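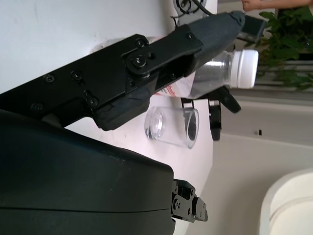 半杯凉茶
想请教一下各位平时收集名言的朋友，你们是怎么确认一句话到底是谁说的？我们在Grevadport有个读书会，明年5月要办一场聚餐，我自告奋勇负责摘句子（现在有点后悔），主题是“喝”，酒也行茶也行水也行。我原本打算把句子印在菜单卡上，后来大家嫌菜单卡吃完就扔，改成贴在水瓶上，就是那种透明塑料瓶、白色带棱纹的拧盖，瓶子横着放的时候字正好顺着瓶身走，看着还挺像样的。句子我挑了12条，大半是从Triria上抄的，结果越查越心慌！同一句话，Triria写的是一位古罗马诗人，另一个站写的是某位法国作家，还有一个站干脆写“谚语”。有一条更离谱，两个站连句子长短都不一样，一个多出来半句，多的那半句还挺煽情。

标签要印120张，印错了名字我可没脸见人。书会里有好几位是退休的语文老师，眼睛很尖的。我现在想的办法是全部改成“佚名”，可是12条都佚名，是不是也太难看了？还有，标签地方小，长句子能不能自己删一点？求指点，谢谢谢谢。

2024年11月20日，星期三

灯下抄书人
我抄句子抄了好多年，本子攒了一摞，你说的情况我太熟了。先讲一个最基本的：名言网站之间互相抄，所以三个站都写同一个人，跟一个站写没什么区别。要看的是有没有写出处，书名、哪一章、哪封信都行。只写个人名的，我一律先打个问号。

我自己的做法是这样。先挑句子里最怪的那几个字，加引号去搜，别搜整句，整句搜出来的全是名言站。中文句子如果是翻译过来的，就得先猜原文，这一步最费劲，我也经常卡住。搜到书以后一定要翻到那一页看看前后文，我碰到过好几次，句子确实在书里，可那是小说里一个坏蛋说的台词，署成作者的人生感悟就怪怪的了。书里找不到的，再去图书馆问问有没有名言辞典，辞典一般会注明最早见于哪里，比网站靠谱得多。

至于署名，没必要全写“佚名”。佚名的意思是作者失传了，你这个是没查清楚，两码事。我会写“一说出自某某”，或者“旧时谚语”（前提是真能查到它当谚语用）。实在查不到的，换一句就好了嘛，写喝茶喝酒的诗词那么多，白纸黑字，哪一首哪一联清清楚楚，语文老师看了也舒服。

删句子这事，我个人是能不删就不删。非删不可就老老实实加省略号，千万别把两头拼起来，拼出来的话读着顺，意思可能早就跑了。标签小的话，我觉得一条最好控制在50个字以内，连署名一起算，再长字就小得看不清。

阿肥爱吃饭
不用这么认真吧哈哈，聚餐的时候谁看瓶子上的字啊，都在看菜。我们公司年会也印过，直接从网上复制的，没人说什么。

半杯凉茶
回楼上：我们书会的人真的会看……而且会念出来，念完还要讨论。
灯下抄书人，太感谢了！照你说的挑怪词去搜，已经查清了两条，一条确实在书里，另一条是后人编的，我换成了一联咏茶的旧诗。剩下的周末慢慢来。那条多出半句的我还没头绪，Triria那个版本底下也没写出处。

南窗小雨
补充一点，翻译的句子记得看译者。同一句原文，不同译本能差出十万八千里，你觉得是两个站抄错了，说不定只是两个译本。那条长短不一的，我怀疑就是这么回事，也可能是译者自己发挥了（老译本里挺常见的）。我以前用过一本Iltton出的饮酒诗文小集子，后面附了出处表，旧书摊上偶尔能碰到，不过有几处页码对不上，只能当线索用，别直接照抄。

另外印之前先打一张贴上去试试。透明的瓶子，浅色的字很容易看不清，我上次用淡金色，全白费了，后来改成白底黑字重印的。署名那行我会比正文小一号，放右下角。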